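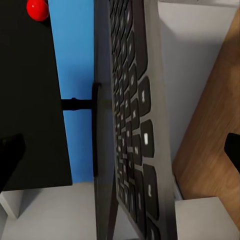
Honeylyn Manalo asked whether we couldn't simply record 200 runs of one task in one room and leave it at that, as the model would at least do that task well. It might, for that room. Move the desk and it will probably fail, and we would have no way of telling which part of the view it had been relying on.

For the Atholm exercise each group therefore collects 200 simulated runs, spread over several room layouts. You drive the arm by hand controller. The wrist view and the joint positions are saved together at every step, and the written instruction is saved once per run.

Before you record

Load a layout from the Skulura folder and check that the wrist view is live. Read the instruction aloud to your partner. If the two of you would do different things on hearing it, rewrite it. "Go to the desk" is too loose. "Move the open gripper over the keyboard" will do.

Starting positions

Change the starting position between runs. Groups last year left the arm at its default pose, and the trained model then did badly from anywhere else. 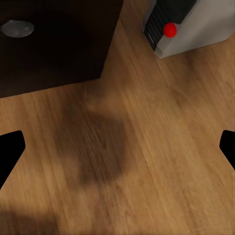
Vary the height as well as the direction. Stretches where the gripper is crossing open floor belong in the run and should not be trimmed. The model has to learn how to travel, and it can't do that from clips that begin at the object.

Speed

Drive at a steady pace. Long pauses are a problem: the model learns to stand still. If you need to think, stop the recording, reset and begin again.
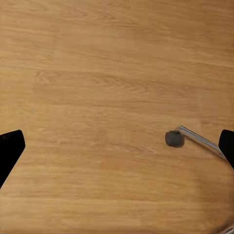 Thin or shiny parts need a slower approach than boxes do. Line the fingers up first, then lower. A run with one small correction in it is worth keeping, but a run with five or six is usually a sign that the operator was lost.

Marking runs

Give every run one label: good, poor or failed. Keep the failed ones in their own folder. Partners mark each other's runs, and disagreements go in the notes column.

Set aside 11 runs from a layout you have not trained on. Do not look at these until Ocampo (the second practical) when we use them for testing.

Files go in your group's folder by the end of March. Notes on naming are in the Gunier sheet.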